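The Bread Vote
By Afonso Abreu
Jul 3, 2018

Aníbal Tavares had run the only bakery in Holtstead for so long that people had stopped asking whether the bread was any good. Then Mrs. Ogbonna opened across the street, and suddenly everyone had a palate.

He took it badly. He crossed over at seven in the morning in his brother's hat, bought a roll, and ate it behind the post office with his back to the wall.

"Well?" said his wife.

"Salty," said Aníbal, who had gone back for a second one.

By noon he had decided on an election. Two loaves, one town, a secret ballot. He wrote to the mayor in Stolten, who had 846 more urgent letters and answered this one first.

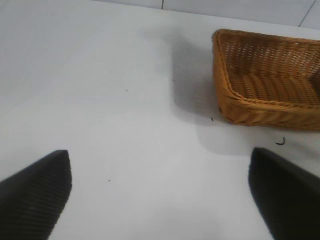
2. The Count

They voted in the school lunchroom. Aníbal had ordered 1,000 ballots for a town that could produce 7 people on a wet evening, and it was a wet evening. Mrs. Ogbonna brought butter, which he considered bribery. He had two slices with it while he drafted his complaint.

The mayor read out the papers in the voice he kept for funerals. Three for Tavares. Three for Ogbonna. The last one he read twice, then turned over to see if there was more on the back.

"It says 'the salty one,'" he said.

Mrs. Ogbonna looked at Aníbal. Aníbal looked at the butter.

"That's my handwriting," he said — and asked her what time she opened on holidays.

Contact the editors | © 2018 Afonso Abreu | Back to top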